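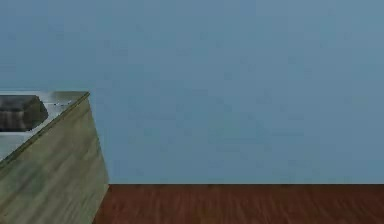
Good Housekeeping Rules for Simulated Robot Rooms

I love building rooms for robots to practice in. You get walls, a floor, a table or two, and suddenly an arm has somewhere to learn! But a room that only makes sense to the person who built it is going to cause trouble later, usually in May when everybody wants results at once. These are the working rules we follow on the Wuverwood project, written up so that you can borrow them for your own.

You'll need a simulator that can save and reload a full scene, a shared folder, and a plain text file for notes. That's all.

Step 1: Fix your units and write them down

Meters, kilograms, seconds, radians. Pick them before you place the first table, and put them on the top line of the notes file. Hugo Besnard, who reviews our rooms, sends back any scene without that line, and he's right to do it. We once imported a cabinet from the Oltmanns set in centimeters and it came in 100 times too tall. Funny the first time, much less funny when a smaller mismatch slips through and your grasp heights are all slightly off.

Step 2: Give every surface a collision shape

A tabletop that looks solid may have nothing behind it. Drop a small test cube on each surface and let the simulation run for 200 steps. If the cube sinks, jitters or slides off a level top, fix the shape before going any further. Do the same with the floor, including the parts under the furniture, and run the cube against the walls too (people forget the walls!).

Curved and slanted parts deserve extra care. A rough box around a splayed leg is fast to compute, but it fills in space the gripper should be able to reach. Use several small convex pieces instead, and turn on the collision overlay to see how well they fit.

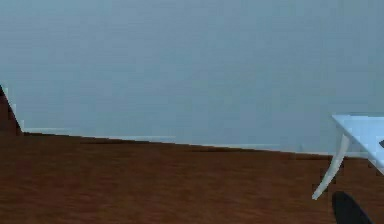
Clearance is the next thing to settle, and I'd do it with the overlay still on. Our rule at Wuverwood is 80 millimeters between any part of the arm and any furniture, except during the planned contact itself. Write the exception into the task file by name, so the checker knows which touch is allowed and which one should stop the run.

Step 3: Check the views before you record

Move the arm through its whole range and look at what each camera gets along the way. You're looking for long stretches where the target is out of view, surfaces that are too close in color to tell apart, and objects that pop in or out. Some partial views are fine, even useful, as long as the task doesn't depend on seeing the whole object at that moment. Note the ones you decide to keep.

Step 4: Lock the seed and the version

Each run gets a seed, a scene version and a software version. We name ours like this:

Calleva-room-157-v2

The first part is the layout family, the number is the seed, and the last part goes up by one whenever anything in the room moves. Yes, even if you only nudged a table! Drosberg is our second layout family and it follows the same pattern.

Step 5: Set the stop conditions

A simulated arm can't hurt anyone, but the controller you train on it may end up on a real one, so treat the limits seriously from day one. Set joint speed, contact force and workspace limits in the scene itself. When a limit is crossed, end the run, save the log and mark it as stopped. Never delete stopped runs. They're some of the best teaching material you'll ever have.

Step 6: Ask somebody else to load it

Hand the folder to a teammate and keep quiet while they open it. If they have to ask you a question, the answer belongs in the notes file. Add it, bump the version and have them load the room again from a clean start.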